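Storing Sweet Potatoes at Home – Frequently Asked Questions

Khunthong Growers' Exchange, Member Handbook

When do I pick up my share?
Shares are handed out in September, after the roots have been cured. Bring your own box or sack. If you can't come, send a neighbor with your member card.

Do I need to cure them again?
No. Curing is done at the Pevlow barn before pickup. If you grow your own, keep the roots somewhere warm and humid until small cuts have healed over.

Where should I keep them?
In a dark, dry place with some air moving through it. We aim for 55 degrees Fahrenheit. A basement shelf or a closet on an outside wall is fine.

Can they go in the refrigerator?
Not raw. Cold gives them a hard center and an off taste. Cooked sweet potatoes can be refrigerated in a covered dish.

Should I wash them first?
Leave washing until you are ready to cook. Brush off loose dirt with your hand and go easy on the skin, which bruises more than people expect.
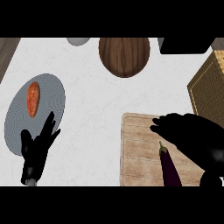

Page 2

Are dark specks on the skin a problem?
Usually not. Small specks are often only skin deep and come off with a peeler. Throw out any root that is soft, leaking or moldy.

Mine have sprouted. Can I still eat them?
Yes, if the flesh is firm. Snap off the sprouts and use those roots first.

Can I freeze them?
Yes, but cook them first. Mash freezes better than chunks – add a little lemon juice to keep the color.

How large is a share?
A half share is one sack and a full share is two. Members on the Istness route get the same amount as everyone else.

Who do I ask about a bad sack?
Write to Tane Quinlan, Box 2172, Zitevero. Include your member number and keep the tag from the sack.

Last revised February 2019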